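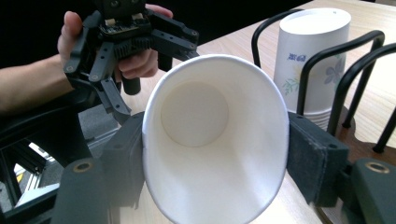
Parts & Filters > Water Dispensers > Nulance Undersink Filter Kit

The Nulance undersink filter kit replaces the original cartridge assembly on Prodier and Rinaldi bottleless water dispensers. It comes with a filter head, one carbon cartridge, a mounting bracket and two push-fit connectors for standard 1/4 inch tubing. The cartridge is rated for 3,000 gallons. After fitting a new one, run cold water for 20 minutes before drinking any. Carbon dust is normal at first and is easiest to spot in a plain white paper cup, where the inside is white and smooth down to the flat bottom. If you still see gray specks after flushing, take the cartridge out, check that the O-ring is seated and flush again.

Fits Prodier floor-standing models and Rinaldi countertop models with a side inlet. Does not fit Wokero dispensers, which use a threaded cartridge sold separately.

Shut off the supply valve before removing the old head. Hand-tighten only. Leave 2 inches of clearance under the cartridge so it can be twisted out later.

Price: $32. Replacement cartridges can be ordered without the head. Installation is available in our service area, and Kazimír Štefanec at the parts counter can check your model number by phone.

Last updated: December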